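4.3 Setting up the sorting cell

This section covers the Skudell two-arm sorting robot at the yellow table, the tray shelf and the parts bin. Complete section 4.2 (power and network) first. Cell software must be release 1206 or later.

CAUTION: Press the stop button and wait for both arms to settle before you reach over the table or into the bin.

Table check

1. Log in at the Onow panel as Maintenance and select Jog, Slow.

2. Clear anything from the table that is not on the job sheet.

3. Jog the wrist camera to position 1536 and open the live view. The edge of the plate under the housing should be sharp.
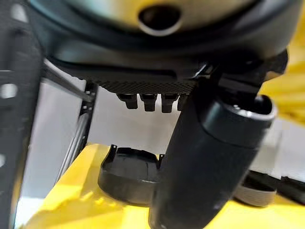

Figure 4-5. Wrist camera view at the table: housing, textured plate and tabs.

4. If the plate is soft in the live view, turn the focus ring a quarter turn and check again. Lock the ring with the set screw.

5. Save the reference view. The old one is overwritten.

Note: Wipe the wrist lens with a dry cloth only. Cleaning fluid leaves a film that shows up under the overhead lights.

Shelf check

6. Place the black molded trays on the middle shelf, all facing the same way. The pick program takes its angle from the first tray it finds.

7. Run program 2632 with one tray. The gripper should lift the tray clear of the shelf edge before the arm swings out.

8. Watch the arm cable through the full move. It may hang in loops but must not catch on a post or shelf bracket – re-clip it if it does.

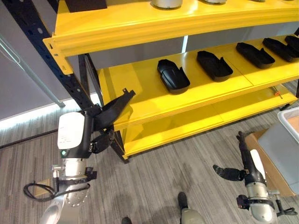
Do I have to teach the shelf again after moving it?
Only if it has moved farther than the width of one post hole. For smaller shifts, run Find Shelf from the panel and accept the new offset.

Bin check

9. Put the bin on the floor beside the shelf. Use a rigid bin with a thick rim; the hands need the rim for support.

10. Run Lift Bin. One hand supports the bin from below while the other works inside it. Set the grip force to 2000 on the panel scale and lower it if molded parts show marks.

11. Flat cardboard and boxes may stay in with the plastic parts. Remove loose film and tape, which the hand cannot release cleanly. 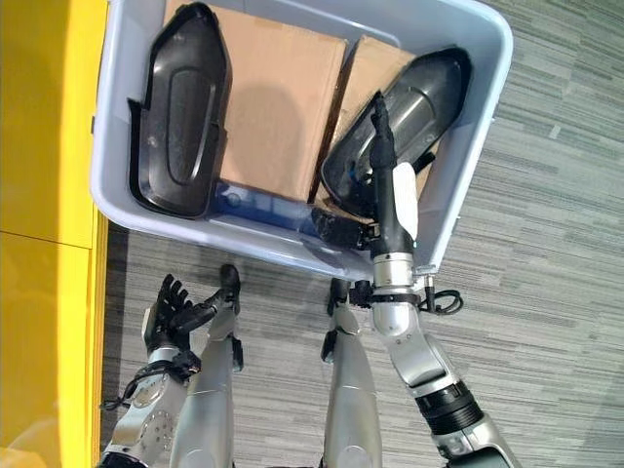 12. Run Lower Bin, then select Home for both arms.

13. Enter the offsets in the cell log and sign it. Send a copy to Lejla Todorova at Skavum if any offset changed.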